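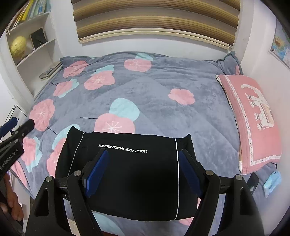 Company News

Jekus Brings the Kokberg Folding Line to Its Fostano Laundry, With Its Own Folders as the Teachers

FOSTANO, Friday, March 27, 2026 -- Jekus, the family laundry and home help company that has been washing, pressing and folding for its neighbors since 1898, is very happy to share that its first automated folding line will begin regular work this September at the Szilágyi Street plant in Fostano. The line is called Kokberg, and it has been a long time in the making. We would like to take a little room here to tell our customers, our suppliers and our friends in town what it will do, what it won't do, and above all what it will mean for the 40 people who work in our folding room today.

Anyone who has ever sent a bag to Jekus knows that the folding is what people remember. Customers write to us about it. They open the bag on a Sunday evening, find the shirts square and the towels stacked edge to edge, and feel that somebody has taken a bit of trouble over them. We are proud of that, and we had no wish to lose it. So when we began looking into automation, the first thing we asked was who would be teaching the machine, and the answer came from the folding room itself.

For the past several months, folders from the plant and members of our home help team have been demonstrating their work with hand-held grippers. Each gripper has two black fingers with dark blue pads, and our folders use them to take hold of a garment, lift it and bring it over, much as they would with their own hands. The demonstrations are recorded, and the recordings are what Kokberg learns from. Some of this goes on at the long tables at the plant, and a good deal of it goes on in ordinary bedrooms, where a black garment with thin white piping may be laid out on a plush duvet covered in pink blossoms. Our home help team folds on beds every working day, and we wanted the teaching to include the kind of soft surface that gives a little under the cloth.

We will admit that the grippers took some getting used to. In the first week the folders were slow, and there was a fair amount of laughter, and more than one pair of socks ended up on the floor. By the end of the second week most people had found their own way of doing it, and they had begun to have opinions, which we were delighted to hear. The folding room asked for a different order of work, starting with towels and pillowcases and leaving fitted sheets until last. They asked for shorter turns, so that wrists and shoulders could rest. They asked that the lead folder on each shift be able to throw out a recording that didn't meet our standard. All three requests were taken up, and they are part of how we work now.

"I have been folding here for a very long time and I never had to put into words how I do it," said one of our senior folders. "You pinch here, you shake it out, you smooth it with the side of your hand. With the gripper you have to think about where you take hold before you take hold. I went home and thought about how I fold my own dish towels, which my family found very funny!"

What the line will do

When it starts up in September, Kokberg will fold the plain, flat pieces that make up so much of our daily load: bath towels, hand towels, napkins and pillowcases. These are the pieces our folders have told us they would be gladdest to hand over. They come through in great heaps on Mondays after the guesthouses change their rooms, and they mean hours of standing and reaching in the same direction. The line will take up to 1000 pieces in a shift, and it will be loaded and watched over by people from the folding room who have been trained for it.

Shirts, blouses, children's clothes, knitwear and anything with a special request will still be folded by hand, by the same people who fold them now. Shorts and trousers are being taught at present, and we'll be patient with those. A pair of trousers can be stiff or slippery, lined or unlined, with a waistband that behaves in a way all its own, and we won't move them over to the line until the folding room is satisfied with the result. There is no date set for that, and we don't intend to set one.

In our most recent trial at Szilágyi Street, the folding room inspected 649 towels from the line, using the same checks they use on each other's work -- corners, edges, height of the stack. They sent some back, with notes, and those notes were used to adjust the line the following week. We expect that back-and-forth to go on well after September, and time has been set aside in the weekly schedule for it.

What changes for our people

We know that when a company announces a machine, the people who work there, and the families who depend on them, want to hear about jobs before they hear about anything else. Every one of our 40 folding room employees has been offered a place for after the line starts, and that offer was made in writing before the first demonstration was recorded. Nobody's hourly pay will go down. Those who teach or look after the line receive a higher rate for the hours they spend doing it.

The work itself will look different, though, and we would rather be plain about that. There will be less standing at the towel table and more moving around. Some folders will become line attendants, who load the pieces, clear a jam when one comes and decide whether a stack is good enough to go out the door. Some will move over to mending and pressing, where we have been short of hands for years and where customers have sometimes had to wait longer than we like. A few have asked to join the home help team, and they will be riding along with experienced colleagues through the summer to see how they like it. And a good number will simply stay where they are, folding the shirts and the small cardigans, which is where they told us they wanted to be.

The early shift will also start later. For as long as most of us can remember, the towel table has started before sunrise so that the guesthouse orders could go out with the first van. With the line working through those orders, the early shift at Szilágyi Street will begin an hour later than it does now. When we told the folding room, this was the piece of news that got the biggest cheer of the meeting.

"We wanted the people who know the work to be the ones showing how it is done, and we wanted them to be paid properly for showing it," said the plant manager at Szilágyi Street. "They have been generous with what they know, and very firm when something wasn't good enough. I've learned more about towels this winter than in all my years in the office upstairs."

About the home recordings

A few customers have asked about demonstrations in the home, and we are glad they did. These take place only in homes where the household has agreed to it beforehand, in writing, and the home help visit itself goes on just as usual, with the demonstration time added on at no charge. A household may change its mind at any point, including halfway through a visit, and may ask for its recordings to be removed. Families who take part receive a credit toward their next month of service. Customers who would prefer not to take part don't need to do anything at all.

What customers can expect

Between now and September, very little. Bags will be picked up and brought back on the usual days, prices for household laundry will stay as they are through the end of the year, and the counter at Szilágyi Street will keep its hours, apart from two days at the end of August when the floor has to be cleared so that the last part of the line can be set in place. Guesthouse and restaurant customers will get a separate letter about those two days, with a pickup schedule arranged around them.

Once the line is in regular use, we'll be opening the folding room on a Saturday morning so that anyone who is curious can come and see it. The folders will be there to show visitors around, the coffee will be on, and there will be grippers on the table for those who would like to try folding a towel with them (it's harder than it looks, and children tend to be better at it than their parents). The date will be posted at the counter and printed on the tag of your laundry bag.

About Jekus

Jekus has provided laundry, mending and home help to households, guesthouses and restaurants in and around Fostano since 1898. Its plant on Szilágyi Street handles washing, pressing and folding, and its home help team visits customers throughout the area. Kokberg is the company's first automated folding line.

Questions from the press, and requests to visit the plant before September, may be left at the Szilágyi Street counter or sent to the Jekus office in Fostano. Please let us know a few days ahead so that we can arrange the visit with the shift on duty.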